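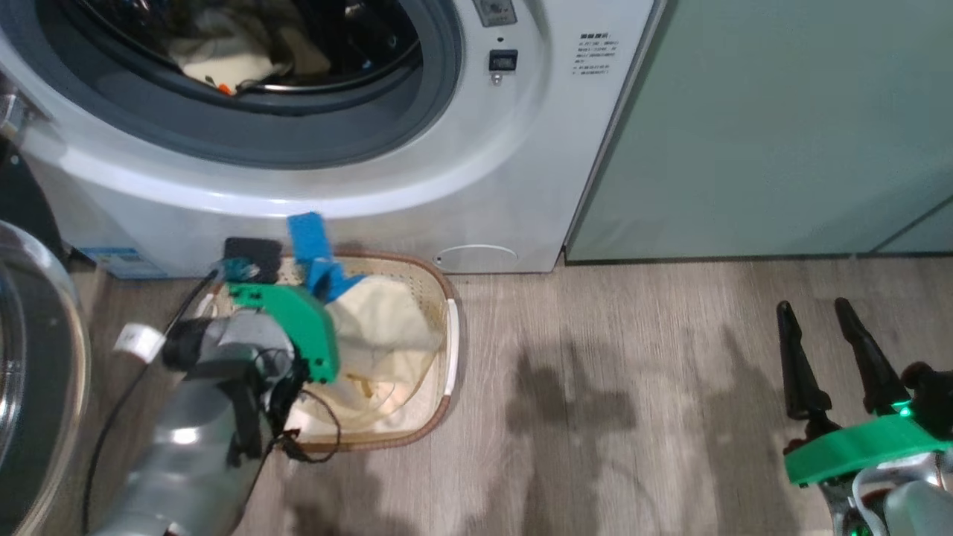 # Plurnness return to the stage with a new record in November

It has been a long wait for anyone who likes their post-rock slow, loud and a little bit sad, but Plurnness are finally playing live again. The band will open their fall tour at Hakirora, and the doors are at 7 in the evening, so those of us with early jobs may even get some sleep afterward.

The tour follows their new album, "Vlad", out in November on the small label Iltell. It runs to 11 songs, the longest of them a full 14 minutes, and from the two pieces shared so far it sounds like the guitars have made plenty of room for the organ -
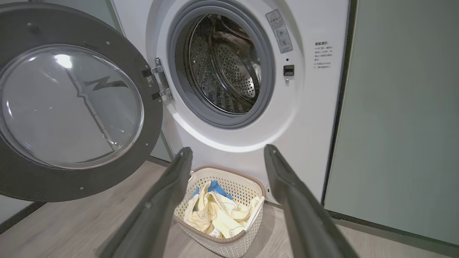

and what a lovely old organ sound it is, warm and wobbly, the kind that made so many of us fall for their first record in the first place. Iltell is pressing 3000 copies on vinyl, and if the last one is anything to go by, they won't sit in the shops for long.
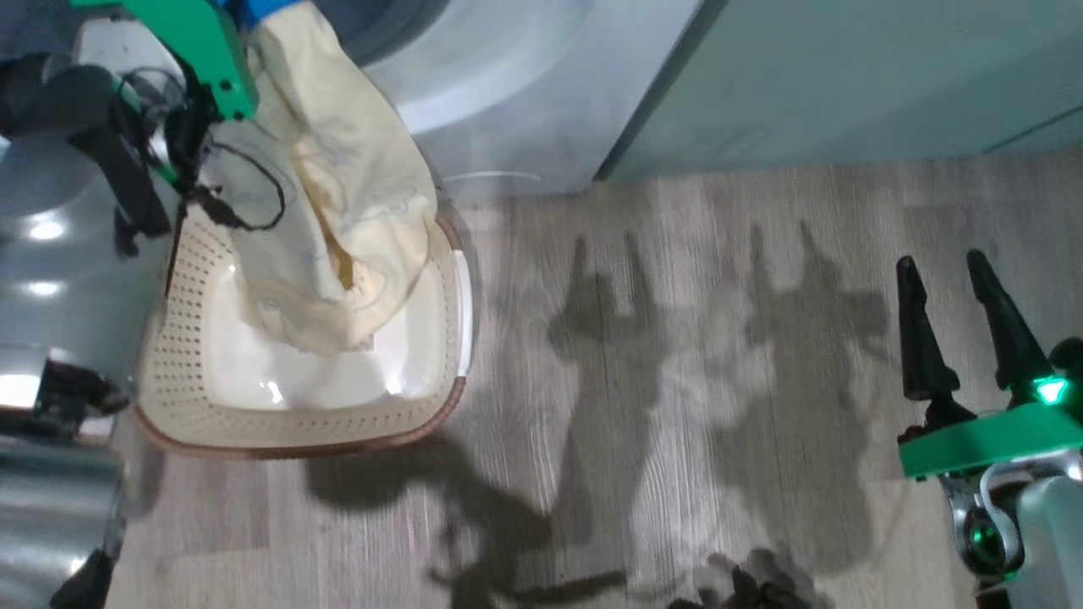 Tickets for the Hakirora show are on sale now at the venue and through the label. The band are playing three nights in all, each with a different opening act, and they promise to play the new album from start to finish before they get to the old favorites. There will be shirts too, in black and in a soft cream-yellow, much like the crumpled cloth hanging into the basket here, with small line drawings taken from the album sleeve. I know which one I'll be lining up for!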